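# Mudance 14 Roof Tent: One Long Loop and Most of a Winter

We bought the Mudance in July, slept in it for 18 nights between Stonham and the coast, and have since used it on and off through a winter it was never really meant for. I said I'd write it up once I stopped being annoyed about the ladder. I haven't stopped, so you're getting it anyway.
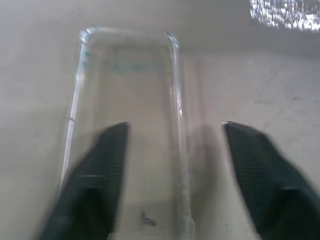 ## Getting it on the car

The tent arrived on a pallet, in a box big enough to have its own zip code. The instructions say two adults can lift it onto the roof bars. Two adults can, if they're on good terms beforehand and don't mind what happens to that later. We did it on the third try, with a blanket over the back window and a lot of short, clear sentences.

Mounting hardware is decent. The bolts slide in a channel under the base and you tighten them from the side with the wrench they give you. Hang on to that wrench. It's an odd size and Plorkar, who make the tent, will sell you another for a price that made me laugh out loud in a gas station.

## Setting up at camp

The box says three minutes. By the end of the first week we were down to five, which I'd call honorable. You undo two straps, fold out the base using the ladder as a lever, and poke the window rods into their holes. The rods are the slow part. In daylight they're a mild nuisance. At a free camp past Aerts, in the rain, with the good flashlight somewhere under the dog's blanket, they were the reason we slept with the windows flapping.

The ladder, then. It telescopes, and each section locks with a pair of plastic buttons that pinch. I have pinched all the fingers I use regularly. It also stops a little short if your car is tall, so you park with one eye on the slope and carry a block of wood for the feet. We now own a very well-traveled block of wood.

## Sleeping in it

Very good, I'm sorry to say. I wanted to be ruder about this. The mattress is firm and wide enough for two people who like each other, and you wake up with a view, even if the view is the back of a showground toilet block. Being off the ground at a muddy site is worth a lot. We watched a family in a dome tent bail out their porch with a saucepan and felt terribly smug until we needed the bathroom ourselves and remembered the ladder.

Wind is another matter. It's fine up to a stiff breeze. On the headland it sounded like someone shaking out a tarp next to my ear until dawn, and the whole car rocked. We moved to the lee side of a hay shed the following night and slept like logs.

Condensation collects under the mattress in cold weather. Prop the mattress up in the morning while you have coffee, or buy the mesh underlay. It ought to come in the box.

## On the road

Expect to use more fuel. We did, and I stopped working it out after the first tankful for the sake of the vacation. There's a whistle at highway speed that goes away if you tuck the cover strap under itself. The cover zipper is stiff and picks up dust on dirt roads – a rub of candle wax helps.

The other thing with any roof tent is that your house is attached to your car. Want milk? Pack up the bedroom.

## Price, and would I buy it again

It cost 2099 dollars, with the annex sold separately. We skipped the annex. For that money you could have a fair number of nights in cabins with doors and a kettle, and there was an evening or two when I did that math by headlamp.

I'd still buy it again, though I'd look hard at the hard-shell version first, mostly to be rid of the rods. If you mainly stay a week in one place, get a big ground tent and keep the change. If you move on every day or two, the Mudance suits that well.

Four stars. It loses the fifth one pinched finger at a time.

*Updated February 2, 2019: the left window rod has snapped. Replacement ordered, along with a second wrench.*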